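The Wrist Camera

Reading time: 2 min

By the second week of May, the robotics club at Pistamthorpe had one working simulator, one tired laptop, and a grant of 300 dollars that had mostly gone to pizza.

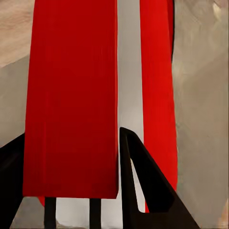
Nidia Pacheco had been sitting in front of the screen so long that her tea had grown a skin, and she was talking to the gripper the way her grandmother talked to bread dough, softly and with a good deal of advice.

"Left a little," she told it. "No, sweetheart, your other left."

"It doesn't know it's left-handed," said Orlando, who had pulled his chair up beside hers (he always did, whether there was room or not) and was eating crackers over the keyboard. "What run is this?"

"Thirty-six."

"And the last 35?"

"We don't speak of them."

She had wanted to quit after the tenth, if you want to know the truth, and might have done it if Mrs. Villanueva hadn't come by with her coat already on, looked over both their heads for a long minute, and asked in that mild way of hers why the red looked so big. Then she'd said good night and gone home to her supper!

So Nidia had thought about it all evening, on the bus and over the dishes, and in the morning she changed a single number in the camera file.

"Ready?" said Orlando, and for once he put the crackers down.

She pressed the key, and the two of them leaned in until their foreheads nearly touched.

More stories
The Lamp at Tonstead
Katherine Buys a Boat
Letters to Yurani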